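Tapsell tabletop set: mug stand and holder, README

Version 3 of the notes. Still rough in places, fix as you go.

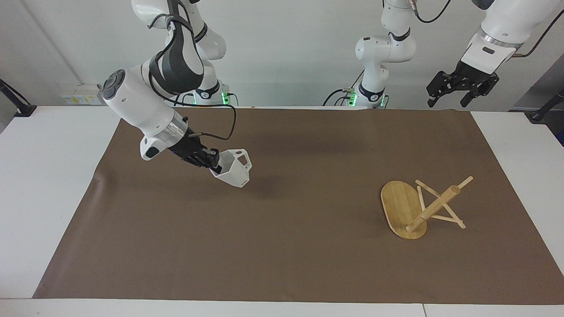
What's in it

Short clips and stills of small household things being picked up, put down, stood up, tidied. All on one table. Main items are the wooden mug stand and the white six-sided holder, plus whatever else got rotated in that week (see items.txt).

289 clips, 1,974 stills pulled from them. 323 of the stills have hand-drawn outlines, the rest have item tags only. No sound.

Items

Mug stand. Oval bamboo base, one upright dowel, thin crossing sticks. Tagged "stand". State is one of: upright, toppled, unclear. Toppled means any part other than the underside of the base is taking the weight. Base up on its edge with the dowel pointing off at an angle = toppled. Please don't use "leaning", we dropped that tag in March and I'm still finding it.

Holder. White, hexagonal, cup-shaped, open cut-out sides. Tagged "holder", NOT "cup". Ginette Perrin had it as "pen pot" in her first batch and those are all changed over now, I think. State: on mat, in grip, other. If it's in grip add the opening direction (up, side, down, or two of them, e.g. up-side).

Mat. Brown, rectangular. Not an item, don't outline it. White table shows round the edges, also not an item.

Power strip at the back, clamp stands at the sides: background. Leave alone.

Outlining rules

Outline the stand as one shape, sticks included. Gaps between sticks count as stand if they're narrower than the stick itself, otherwise cut them out. Slow, sorry.

Holder cut-outs: don't cut them out. One outline round the outside. We tried it the other way and no two people agreed on the edges.

Shadows on the mat are not part of anything. Bamboo grain is not a seperate part either (someone did this for a whole folder).

If an item is more than half hidden, outline what you can see and set hidden=yes. Don't guess the rest.

Files

clips/ one folder per session
stills/ numbered, same session names
outlines/ one text file per still
items.txt item names and the tag for each
states.csv still number, item, state, initials
old/ ignore

Session names are Duvano or Zollow plus a number. Those were just the names of the two shelves the boxes lived on, no meaning. Same table for both.

Splits

718 stills held back for checking, listed in held.txt. All stills from a session go on the same side, don't mix them. If you add a session, add it to one list or the other before you upload or the count script falls over.

Known problems

- Toppled stands under-tagged in the early Zollow sessions. Nikau Ellery is going through them.
- states.csv has a few blank initials. Mine probably.
- Light changes between sessions, white holder over the white table edge is hard to pick out. Zoom in before tagging.
- Some near-identical stills where nothing moved. Not removed yet.
- "unclear" gets overused. If you can see the base, you can pick a state.

Using it

Fine for teaching and for your own tests. Ask before passing it on outside Pludesura. If you print any of the stills put the set name and version next to them.

Corrections

Send still number, item, old tag, new tag. One per line, nothing fancy. Nikau does outlines, Ginette does tags and states. Don't edit states.csv directly, it gets overwriten from the master copy.

Last changed 2018-09-15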